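Velavside workshop notebook
Category: Bench notes / Audio / Microphones

February 21, 2009

Back on the mic pile from Jolivholm. Floor wants the vocal kit ready to go out again and there's a buzz complaint on at least one of the cables, so starting with cables, then mounts, then whatever time is left.

Cables first. Continuity on the whole bag. Two bad ones. One is a cold joint on pin 3, reflowed it, fine now. Other one has been stepped on or shut in a door, the jacket is flat for a couple inches and the shield is open. Cut it down and re-ended it, now a short one, tagged yellow. Not throwing it out, we never have enough short ones.

The buzz: could not make it happen with any cable on the bench. Tried the long one next to the lamp transformer and got a little, but that's the transformer. Anneli says the complaint came from the stage left position and that box has been funny since November. So probably the box. Not my problem today but writing it down so it's somebody's.

Mounts. Worse than I thought. Half the elastic in the drawer is dead. Pull it and it just stays pulled. Same batch we bought through Van Loon I think, the paper label is gone so can't be sure. Cut new lengths off the reel. Wrote the length on the drawer front in pencil this time instead of on a scrap.

Order I'm doing it in now, seems to go quickest:

1. Old elastic off, all of it, even the ones that look ok. Wipe the ring down. The sticky stuff on the inside comes off with alcohol, don't use the orange cleaner, it leaves a film and the handle creeps.

2. New elastic on, opposite sides in pairs, never round in a circle. If you go round in a circle the cradle ends up pulled over to the side you started on. Ask me how I know. Knots to the back.

3. Mic in, check it by eye against the ring, then tap test. Purple sparkly handheld went in for this one, the black circular mount with the stepped stem. Head and collar well clear of the arms, cradle holding low on the handle. 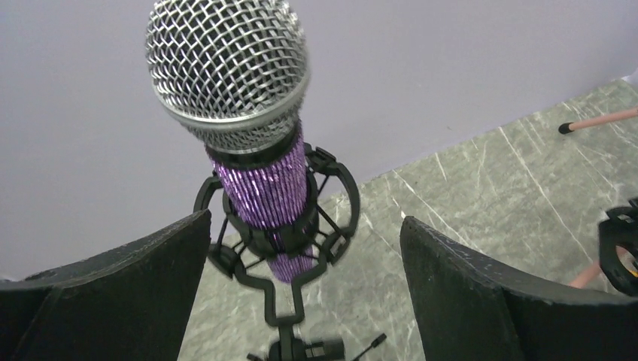 4. Tap test. Knuckle on the table, then knuckle on the stand, then a foot on the floor. Meter on the desk, gain at 43 for all of them so the numbers mean something next to each other. Write the peak down, don't trust memory.

5. Tag and back in the drawer, stem end first.

Results so far, no particular order:

Mount A (old elastic, as found) — table knock very loud, stand knock worse. You can feel it in the stem. Peak 67 on the meter scale.

Mount A again, new elastic — peak 30. Big difference. Floor came over to listen and thought I'd turned the gain down. I had not.

Mount B — new elastic, 30 as well on table knock, a bit worse on the foot test. Stem fitting was not tight, tightened it, did not re-run. TODO re-run.

Mount C — one arm doesn't close all the way. Put aside. Might be the pivot, might just be bent. Have not looked properly.

About the purple one. The finish is rough enough that it grips the cradle much better than the plain painted handles do, those slide down over an hour or so if the mount is tipped. Downside is that the glitter stuff gets grubby and I'm not sure what you can clean it with. Dry brush only for now please. Do NOT put alcohol on it untill we've tried it somewhere that doesn't show. Anneli was told by the Plulldale people that theirs went dull after one wipe. Different finish maybe. Still.

Grilles: unscrewed the ones that unscrew, foam out, rinsed the foam, foam on the paper towel by the window to dry overnight. The grilles got a soft toothbrush and warm water and then the cold setting on the hair dryer. Don't put them back together damp, had one crackle for a week last time. Left the purple one's head alone, didn't want to mix up the parts with the others. It gets its own turn tomorrow.

Dents: one of the spare balls has a flat on it. Pushed it out from inside with the handle of the wooden spoon, came out mostly round. You can still see it if you know. Good enough for rehearsal.

Aside — pointing. Velavside singers keep asking for the mic to come up from below at a slant, and with the stepped stem you can get there without moving the stand much, just loosen the clamp and tip. But tip it too far and the weight works the clamp loose. I put a rubber washer in between on mount A and it held for 7 hours with no droop that I could measure. Will do the same to the others if the washers turn up. They were in the tobacco tin. The tobacco tin is not where it was.

Things short:
- elastic, black, same width as the reel (reel is getting thin)
- rubber washers, see above
- yellow tags
- female cable ends, used the last two today
- alcohol, the bottle is mostly air

Left for tomorow: re-run B. Look at the arm on C. Foam back in if dry. Floor to ask about the stage left box and not let them say it's the cables again, the cables are fine, I've got the sheet.

Anneli if you read this before I'm in — the meter is still set up on the desk, please leave the gain knob where it is. There's tape on it.

Print this page | E-mail this page

Velavside Workshop | Contact the bench | Back to top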